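Stivik desk top, white: three months in

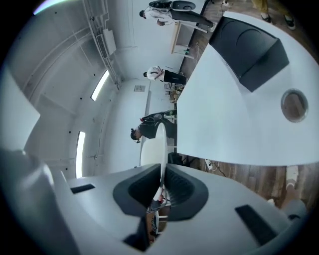

The white top, with the grommet hole for cables.

I bought this to replace a desk that had done seven years and was sagging under two monitors. The Stivik is sold as a top on its own, so you pick your legs separately, and Lanen (where I ordered it) will try very hard to sell you the matching set. I didn't bite. I already had a Gisler frame, and the listing said it would fit "most standard frames", a phrase that should make anyone reach for a tape measure.

It did fit, after a fashion. Two of the pre-drilled holes lined up and the rest didn't, so I drilled my own. The bag of screws was no help, being too short for the Gisler brackets by 3 mm. If you don't own a drill, add that to the price.

Now the surface, as that's what the listing goes on about. "Wipe-clean, stain resistant, built for real work." Tea wipes off. Biro wipes off if you get to it the same day. Turmeric doesn't, and I have a faint yellow ring to prove it. White also shows every crumb and hair, and under a bright lamp it throws a good deal of light back in your face. I've ended up with a big desk mat over the part I use most, so I paid for a white desk and look at a grey mat.

The cable hole is a decent size. A chunky laptop plug goes through without a fight, which I couldn't say of the old desk. My quarrel is with where they put it. With the desk pushed to the wall and a monitor arm clamped on, I have to reach round the arm to feed anything down. A second hole would have cost them pennies.

Load is where I'm least convinced. Lanen's page claims 700 N spread evenly, and I have yet to meet a person who spreads things evenly on a desk. With a clamp arm at the back there's a slight dip when I lean on the front edge. It hasn't got worse so far. Ask me again in August.

I did look at the Cliron, which is thicker and comes with a proper edge trim, but it was £31 more and out of stock twice. Having used this one, I'd wait for the Cliron.

Returns are the usual story: free if unopened, and you pay the courier if you've so much as cut the tape. For something this heavy that means you're keeping it.

Fine for a laptop and a lamp. For anything more, I'd keep looking.

Posted 2025-07-28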